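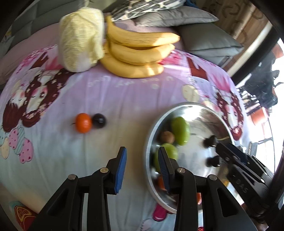 Fruit and vegetables laid out on a printed bedsheet, with a steel bowl.

Guides > Kitchen > Storage > Sorting produce by ethylene

Search this site Enter keyword Go

Sorting and Storing a Mixed Produce Order

This procedure covers a mixed order of fruit and vegetables stored at home without a cold room. It assumes one refrigerator with two drawers and one shelf at room temperature.

1. Unpack everything onto a flat surface covered with a clean cloth or sheet. Do not wash anything yet. Surface water shortens storage life for most items.

2. Pull out damaged pieces. Cuts, soft spots and split skins go in a bowl for use the same day.

3. Separate ethylene producers from ethylene-sensitive items. Producers: apples, pears, bananas, ripe tomatoes, avocados, melons. Sensitive: leafy greens, broccoli, cucumbers, carrots, most herbs. Carrots exposed to ethylene turn bitter before they look any different.

4. Set the drawers. Close the vent on the drawer for greens (high humidity) and open the vent on the drawer for apples and pears (low humidity). On Broladier models the slider is reversed - left is closed.

5. Line the high-humidity drawer with one layer of paper towel. Replace it when damp.

6. Keep potatoes and onions out of the refrigerator and apart from each other. A dark cabinet at 42 to 50 °F is good for potatoes. Above 70 °F they sprout quickly.

7. Leave unripe avocados and stone fruit on the shelf. Move them to the refrigerator once they give slightly under the thumb.

Check both drawers twice a week. Remove anything with mold, then wipe the drawer with diluted vinegar and dry it before refilling.

Comments (3)

sturnetti_fan
Slider is reversed on my Sturnetti too. Had it wrong for a year.

mk_Lunddale
What about ginger? Mine shrivels in either drawer.

rootcellar42
Ginger: unpeeled, in a zip bag with the air pressed out, high-humidity side. Or freeze it whole and grate from frozen.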